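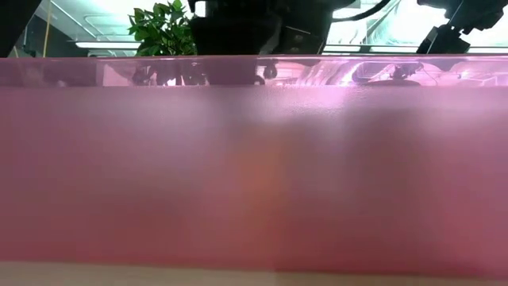
pink tub on the table

Thread: Stougaard upright, sticky keys after move

drakport_dan
Bought a used Stougaard upright from a guy in Unavville, moved it in October. Now 2 keys in the middle octave come back slow. Room sits at 55 percent humidity. Tuner can't get here til Wednesday week. Anything I can try myself or leave it alone?

pedalnoise
Leave it alone. Might just be settling. Mine did the same for a month.

Osian Price
Not settling imo. Take the fallboard off, wiggle the slow keys side to side. No play at all = tight bushings. Easing pliers, tiny squeeze, done. 12 minutes job if you go slow

pedalnoise
Telling a first time owner to squeeze bushings, great. Overdo it and they rattle forever.

Osian Price
I said tiny. Been doing my own for years, never ruined one

mrs_k_flats
Could be the center pins in the action, not the keys. Lift the key front and let go. Key drops fine but hammer is lazy = pins. Don't touch those.

drakport_dan
ok checked. Key itself is the slow bit, hammer looks normal. Almost no side play on one of them, other one I cant tell. Pliers are 90 bucks for the decent ones??

mrs_k_flats
Then it's bushings, Osian's right on that part. Still wouldn't buy pliers for two keys. Any tuner does it during the visit.

pedalnoise
^ this. Also 55 is a bit high for my taste

Osian Price
55 is fine. Our hall in Ullerora is way worse all summer and the piano there plays ok

pedalnoise
"plays ok" lol. I've played that piano

drakport_dan
Going to wait for the tuner I think. Can live without two notes, mostly playing scales anyway. Will post what he says

mrs_k_flats
Good call. Ask him to look at the let-off while hes in there.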